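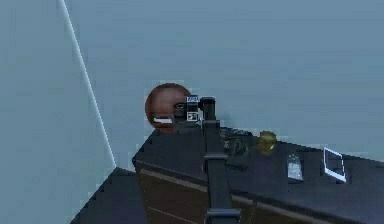 Sturnolham Shops and Services Survey: data card

Search this repository Go

4 min read

What's in the box

One CSV of survey responses from people who run small businesses in Sturnolham and Ciswood, one codebook, and a short script that turns the first into tables with the help of the second. The survey asked what owners thought of the town as a place to trade: rents, deliveries, parking, hiring, the council website, and whether they expected to be in the same premises in two years. It also asked about the Monday market, on which feelings run higher than the format allowed for.

Files

responses.csv — one row per business
codebook.txt — what the columns mean, including the ones we wish we'd named differently
tables.py — makes the summary tables, slowly
comments.csv — free-text answers, kept apart from everything else

Where it came from

Gülizar Baysal wrote the questionnaire and Rory MacBrayne argued with it until it was shorter. Forms went out in February, by hand and by email, to every business we could find with a door the public could walk through. We got 338 back. Seven of those were unusable: four were blank, two were second copies from the same owner with different opinions, and one had been filled in on behalf of a cash machine. That leaves 331 rows, which is the number you should see when you load the file. If you see 332, your software has counted the header as a shop.

Of the usable forms, 173 came back on paper. Volkan Güler typed them in over several evenings, and Ji-hoon Ahn typed a batch in again to see whether they agreed. Mostly they did. Where they didn't, the form was dug out and looked at by both of them, and the result is flagged in the column checked_twice.

Columns worth a warning

area: Sturnolham, Ciswood, or "both". The boundary runs down the middle of Mill Row, and several owners there answered according to loyalty. We left it as they wrote it.

years_open: whole years. One bakery put "since my grandfather", and has been left empty.

staff: includes the owner, unless the owner felt they didn't count. The question should have said. It will next time.

rent_view: one to five, where five is "very fair". Owners who own their building were told to skip this. A fair few gave it a five anyway, and you'll want to drop them using the column owns_premises before you tell anybody that rents are popular.

parking: one to five. Please treat with caution. It correlates suspiciously well with how far the business is from the Jacobs yard, where people have been parking without permission for years and would like it not mentioned.

market_view: yes, no, or depends. "Depends" won.

Comments

Free-text answers are cut to 100 characters in the main file. The full versions are in comments.csv with names, phone numbers and one recipe removed. They can't be joined back to individual rows, and that's deliberate — there are only so many dry-cleaners in a town this size, and a comment about the landlord shouldn't be traceable by the landlord. Hüsnü Akbulut did the redacting and is the person to write to if you spot something he missed.

What it's good for

Rough comparisons between the two areas, trends by type of business, and settling arguments of a low-stakes sort. We've used it to brief the ward meeting and to draw one bar chart, which was then printed upside down in the newsletter.

What it isn't good for

It isn't a sample in the proper sense. We asked everyone we could find and took what came back, so busy people and people who hate forms are thin on the ground. There are no weights. It says nothing about businesses that had already closed, who might have had the more interesting answers. Home-based firms are left out entirely, along with anything on the Gorkance industrial estate, where the gatehouse wouldn't take our envelopes.

Please don't use it to rank individual streets. Some have three shops.

Running the script

Put the files in one folder and run tables.py with any recent Python 3. It needs pandas. It'll write a folder called out and complain about the encoding of comments.csv, a complaint you can ignore. We have, for months.

Changes

2020-10-23 — fixed the swapped labels on the deliveries question. Anyone who concluded that florists adore the loading bay rules should look again.

Earlier version — first release, with swapped labels.

Licence

Use it for what you like, say where you got it, and send corrections to Gülizar. Complaints about parking should go to the council.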